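About the Prerby Shared Workshop

The Prerby Shared Workshop is a members' association for people who build automated machines in their own time. It occupies the ground floor of the former Dallance seed warehouse, and is open to any adult resident of Prerby and the surrounding parishes. No engineering qualification is required. Members join with widely differing experience, and a good many had never held a soldering iron before their induction.

The association was formed when two smaller groups agreed to pool their tools and share one lease. One had been meeting in a domestic garage to build a plotter; the other had a lathe and no heating. The present premises provide 27 bench places, a machine room, a quiet room for electronics and a locked store in which members may leave unfinished work between visits. The machine room has its own dust extraction, installed in October and now in daily use.

Our principal project

Most of our members contribute to the Bonell arm, a tabletop manipulator designed to be built at home or in a workshop such as ours. The intention is that a careful beginner should be able to make every structural part with a bench drill, a hand saw and access to a 3D printer. Motors, bearings and control boards are bought in. The full parts list, the drawings and the assembly notes are kept in the quiet room, and members may copy them freely for their own use.

The arm is now in its third version. The first could not hold its own weight for long and was retired. The second remains in service at the training bench, where new members learn to wire and calibrate the joints. The third carries a revised wrist and a lighter forearm, and work on it is at present concerned with grasping: how far the fingers should open, how firmly they should close, and how the controller should respond when an object begins to slip.
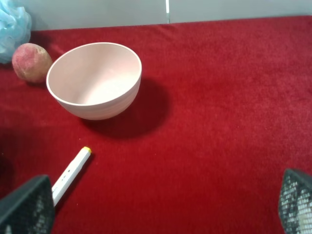
Grasping trials are carried out with ordinary household articles. Members are asked to bring objects of differing shape, weight and softness, and to record each attempt in the trials book, whether or not it succeeds. The present programme calls for 3000 recorded attempts, of which 2000 must be completed before any further change is made to the finger design. This rule was adopted after an earlier season in which the fingers were altered so often that no two sets of results could be compared.

Membership and training

Full membership costs 30 pounds a month and includes use of all benches, hand tools and printers. Filament and fasteners are charged at cost. Each new member completes an induction in electrical safety and a second in the machine room before working unsupervised. Powered arms may be operated only with the emergency stop within reach of the operator, and must be switched off at the wall when left.

Members building an arm at home may book a bench for the stages that need larger equipment, and may bring a part-built machine in for advice. We ask that batteries be disconnected before travel – this applies equally to small projects.

Support and governance

The association is run by its members, who elect a board each year. The next general meeting will be held on 13th May, and papers will be placed on the notice board beforehand. We are grateful to Ó Súilleabháin, the toolmakers in the adjoining yard, for the long-term loan of a surface plate and for regrinding our drills.

Prospective members are welcome to visit during any evening session. Please ring the bell at the side entrance, as the front doors are kept locked after six.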